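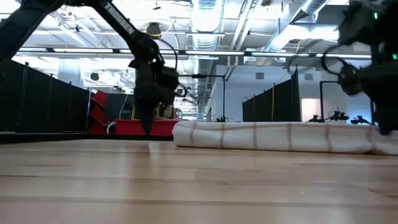
Page last changed: 29th February

Household tips for family historians: looking after old papers, photographs and the family Bible

Most of us come to genealogy for the romance of it and end up as unpaid warehouse staff. A great-aunt dies, a box arrives, and suddenly you own the correspondence of people who never threw away a coal bill. What follows is what I have learned in the years since the first box turned up. I now have 19 of them, and a spare room in name only.

Before you open anything

Clear a table. A proper one, with nothing on it that has ever contained tea. Wipe it down, dry it, and then wait a bit longer than you think you need to. Wash your hands and dry those as well. Cotton gloves look splendid on television but they make you clumsy, and you will tear the corner off a marriage certificate while feeling very professional. Keep them for photographs and negatives.

Pencils only. Anyone who comes near the table with a biro is to be treated as a vandal, whatever their relation to you.

Getting rid of the fixings

Rusty paper clips should be eased off, never pulled. Slide a strip of thin card under the clip on both sides first, then lift the wire away from the paper. Staples want the same treatment with a blunt knife and some patience. Pins are simpler and will find your thumb without help.

Sticky tape is another matter. Somebody in every family mended things with it, generally the best things. Leave it where it is. If the document matters, pay a conservator, and if it doesn't, you have saved yourself an afternoon.

Flattening rolled certificates

Do not iron them. I mention it since I have met the results. Leave the roll loose in a room that is neither damp nor baking for a day or two, then open it a little at a time between sheets of clean blotting paper, with books along the edges. Atlases are good. Bound parish magazines are better, and this may be the most use they have had since they were bound.

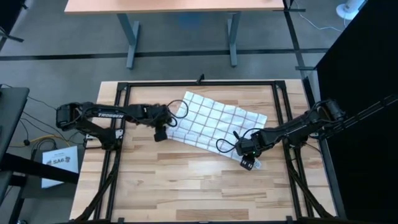 Dusting and mildew

A soft, wide brush does for most surface dirt. Brush from the middle of the page outwards, and always away from the spine in a bound volume. For a family Bible, support both boards on rolled towels so that it opens like a book and not like a dropped sandwich. The births are usually written somewhere between the Testaments, in three different inks, with one child's date altered to come after the wedding.

If a page smells of cellar, keep it away from everything else in its own box. Furry patches should not be brushed indoors. Take them outside on a dry day, wear a mask and stand upwind. July is best, if you get one.

Boxes and where to put them

Acid-free boxes cost more than shoe boxes and are worth it. I buy the flat-packed Stomiteo ones, which go together easily once you have put the first one together wrongly. Don't cram them. Papers should stand upright without slumping or having to be prised out.

The loft is too hot and then too cold. The cellar is a cellar. Under the bed is better than either — dull, dark and fairly steady — provided you don't mind sleeping on top of the Sisholm cousins.

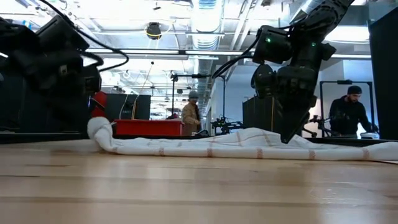 Tips sheet no. 46, page 3

Labelling

Write on the back of a photograph only with a soft pencil, lightly, near the edge, with the picture face down on something smooth. Better still, put it in a sleeve and write on the sleeve before the photograph goes in. Give full names. "Mother and the boys, Stukport" was perfectly clear to whoever wrote it, and has cost me 8 years.

If you are guessing, say so, and put your initials by the guess. A confident pencil note becomes a fact within one generation, and then it gets copied on to the internet and there is no calling it back.

Copying

Scan first, argue later. An elderly Fukuda flatbed does everything I ask of it, slowly. Do the backs as well as the fronts, and envelopes too, as the postmark is often the only date you will get. Keep one set of copies in another house, preferably with the relation who disagrees with you most. They will look after it out of spite.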